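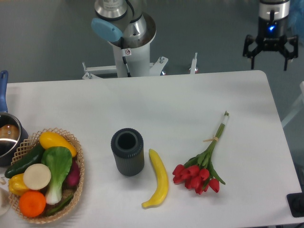
Household and produce items on a white table.

How to Weigh a Truck Camper Before You Trust the Brochure

I don't believe dry weights. The sticker on my Brovia said one thing and the scale said 991 pounds more, once I'd added water, propane, a battery and the stuff we call camping gear. Your number will differ, but I'd be surprised if it came in under the brochure.

You need a public truck scale and a full tank of gas. Call ahead and ask if they take pickups.

1. Weigh the truck empty, camper off, with the driver in the seat. Get a front axle number and a rear axle number. One total is not much use.

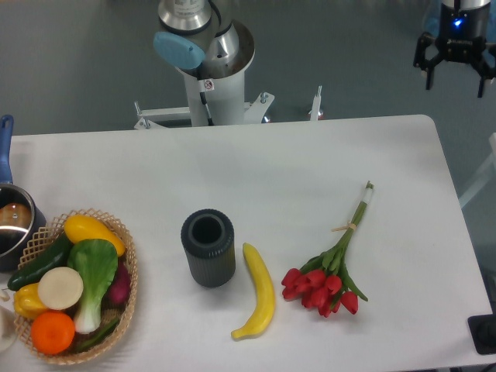
2. Load the camper the way you travel. Fill the fresh tank. Mine holds 21 gallons, and water runs a bit over eight pounds a gallon, so don't let a dealer tell you it rounds off to nothing. Put the food in too, and the pans.

3. Weigh again with everyone aboard. Same scale, same driver, gas tank topped off.

4. Subtract. Then open the driver's door and compare the second set of numbers with the axle and gross ratings on the label.

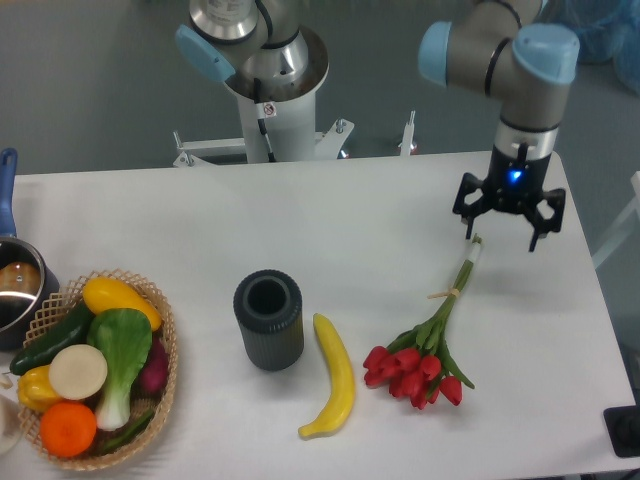 If the rear axle is over, helper springs won't fix it. They level the truck - they don't raise the rating. The shop that sold me mine was vague on that point, and I've stopped asking them things. Move heavy gear forward, travel with less water, or leave the generator home.

Check the tire load rating as well. Fathima Dewan, who has a Skitari on a half-ton, passed on both axles and was still over on her rear tires.

I redo all this every November, before we head south. The last slip cost me 19 dollars.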